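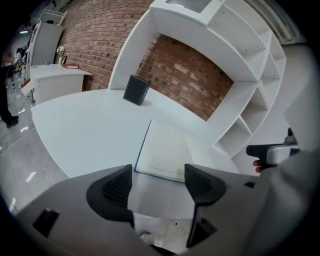
Which ribbon do I need for my desktop label printer?
Check the core size first, then the width. Most of our desktop customers use a half-inch core, and the ribbon should be a little wider than the label so the edges of the print head stay covered. The head presses hardest on a flat, smooth label stock, much as an open book lies on a smooth white desk with nothing under it to lift the page. Textured stock needs a softer ribbon.

Wax or resin?
Wax is fine for paper shipping labels. For polyester or polypropylene, order resin. Brastano wax/resin sits between the two and suits coated paper that gets handled a lot.

Can I get samples?
Yes. We send up to 3 ribbons per customer. Email Yara Kassab with your printer model and a label from your current roll.

How are ribbons packed?
In cartons of 18. Broken cartons carry a 15 percent surcharge.

When will my order ship?
Orders placed before noon ship the same day from Uvthorpe. Anything placed after noon on Friday goes out the next working day.

My ribbon wrinkles. What should I do?
Lower the darkness setting, then check that the ribbon is straight on both spindles. If it still wrinkles, call us - the head pressure may need adjusting.

Can I return opened ribbons?
No. Sealed cartons can be returned.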